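Ticket: breakout signup closes early, people on two lists
Product: Dotgate (event registration)
Opened by: Golshifteh Rostami, program desk
Assigned: Manikandan Kaimal
Priority: high

Opened 24/11/1999

Small-group session signup shut itself at 60 names. Limit should be per room, not for the whole afternoon. Speakers already told their groups are full when they aren't. Also getting people listed in 2 rooms at the same hour.

Kaimal
Looked at the room table. Cap is set on the parent session, rooms inherit nothing. Moved it down to room level, saved, reopened signup. Pls test.

Rostami
Signup open again, thanks. Doubles still there. Ildikó Katona is down for the Bredero room and the hallway discussion, both after lunch. She says she only picked one.

Kaimal
Did she switch at some point?

Rostami
Asked. Yes, changed her mind Monday. So the old pick doesnt get released.

Kaimal
Right. Swap writes the new row, leaves the old one. Tried clearing by hand, came back after the overnight import. Import from Zinwood is reloading everthing from the first file. Turned import off for now.

Krajewska
Please don't leave it off long. Late registrations come in that way, and the badge run goes to Lazarević end of the week. If names are missing we hand-write badges again and I am not doing that.

Kaimal
Understood. Import back on, new registrations only. Existing rows skipped. Cleared the doubles, nine of them. Ran it twice, none came back.

Rostami
Checked my list, looks good. One more thing: confirmation email still says "lecture" for all the discussion rooms. People will turn up expecting to sit and listen.

Kaimal
Text is in the template, not the session record. Changed to "group discussion". Old emails not resent, tell me if you want that.

Rostami
Yes resend, but only to the affected rooms. Not all 3000 on the mailing list!!

Kaimal
Affected rooms only. Sent.

Védís Riis
Got mine, wording ok. Can close from my side. 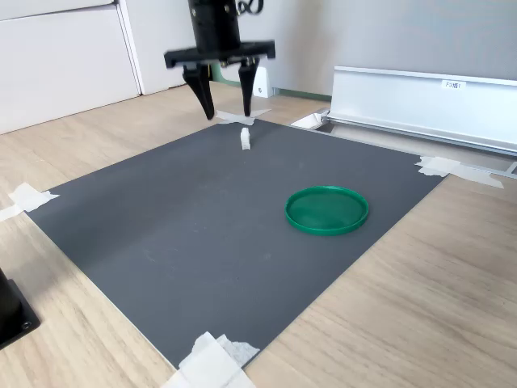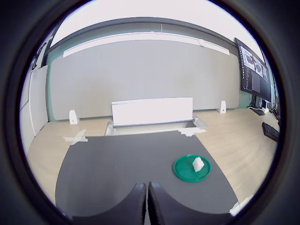

Gripper and mat, both views

Status: closed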